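Print this page | E-mail this article

3.2 Small items and where people keep them

The hairbrush gave us more trouble than any other item in the bathroom group. Soap has a dish, a towel has a hook. A brush gets put down wherever the hand happens to be — shelf, bed, window sill — and the next person has to look for it.

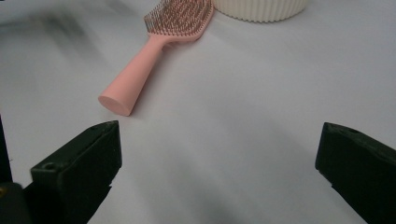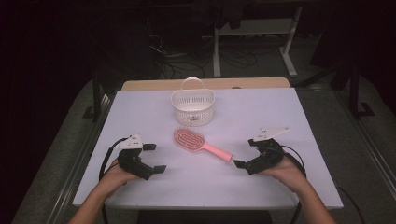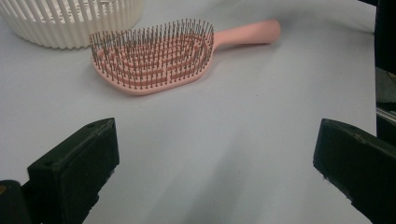
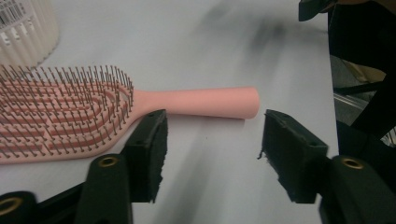 Figure 3. The pink hairbrush and the white container on a white tabletop.

Jytte Hjaltested objected at this stage that a brush does not belong in a basket at all, it belongs in a drawer, and that half the households we visited would say the same. Fair point. The diary entries partly back her up. Of the 3,588 entries coded so far, those mentioning a brush or comb split between "drawer" and "something open on a shelf", with a long tail of odd answers (boot, bread bin, glove box). We did not try to settle it. We asked instead what makes an open container acceptable, and the replies came down mostly to reach. People in a hurry want to grab the handle without looking.

Which raises the matter of which end goes in first. Handle down, the bristles stay clear of whatever is at the bottom, but the head is wide and the thing gets top heavy. Head down, easy to grab, but the pins catch on hair ties and on any gaps in the side of the basket. Vented heads were thought easier to clean than cushion ones, though worse for catching. Laying it flat was the third option and the least liked, except in the Bulau households, where shelves were low and deep and flat storage seemed to be the norm.

Size matters too, obviously. A long handle sticking out of a small basket gets knocked by sleeves. Some 3 households had given up for that reason and gone back to the sill. Troels Bjarnason's notes from the Lykkegaard visits say much the same — the basket was still there, full of hair ties, and the brush lay next to it. We coded these as "near home", a catgory we did not have at the start and had to add in September. Entries coded before then were gone over again by 2 coders.

Sharing was the other thing. Where a brush was used by one person it tended to drift to that persons bedroom. Shared brushes stayed closer to the mirror. We have too few shared ones to say more, see 3.4 for the combs.

Reader comments

Inger Bisgaard: Handle down, always. Mine is in a jug by the mirror and has been for years.

Guðlaug Østergaard: Did you ask about kids? In our house the brush is never where the diary would say it is.

Asger Thygesen: Would like to see the combs split out by length. Pocket combs live in pockets, surely.

Print this page | E-mail this article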